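How to report a fallen power line (and what to do while you wait)

I grew up on a farm out past Rimstead, and we had a line come down in the bottom paddock when I was 11. Dad parked the ute across the gate and yelled at us kids until we went inside. Pretty good first aid, as it happens!

So, step one is get back. Stay at least 16 metres away, further if the ground's soggy, and treat every wire as live even if it's lying there dead quiet. Keep the dogs in too. Fences count as well — if the wire is touching one, the whole run could be live, right down to the neighbour's place.

Step two, ring the network's faults line (it's on your power bill, so stick it in your phone tonight). If someone's hurt or there's a fire, call triple zero first.

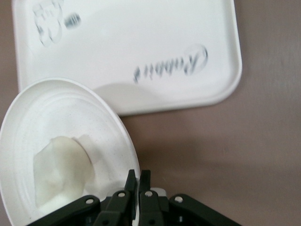 When you get through, they'll want a pole number. Read it from where you're standing, or zoom in with your phone. Mine was 2670, on a little metal tag. If you can't see one, give the road name and the nearest driveway or crossroad. I said "Tullo Road, just past the creek" and that did the trick.

If you're in a car with a line on it, stay put and call from there. Only get out if it catches fire, and then jump clear with both feet together and shuffle away without lifting them.

Last thing, jot down the time you rang and the job number. My neighbour Apostolos Vasilakis needed both when he claimed for a freezer full of lamb.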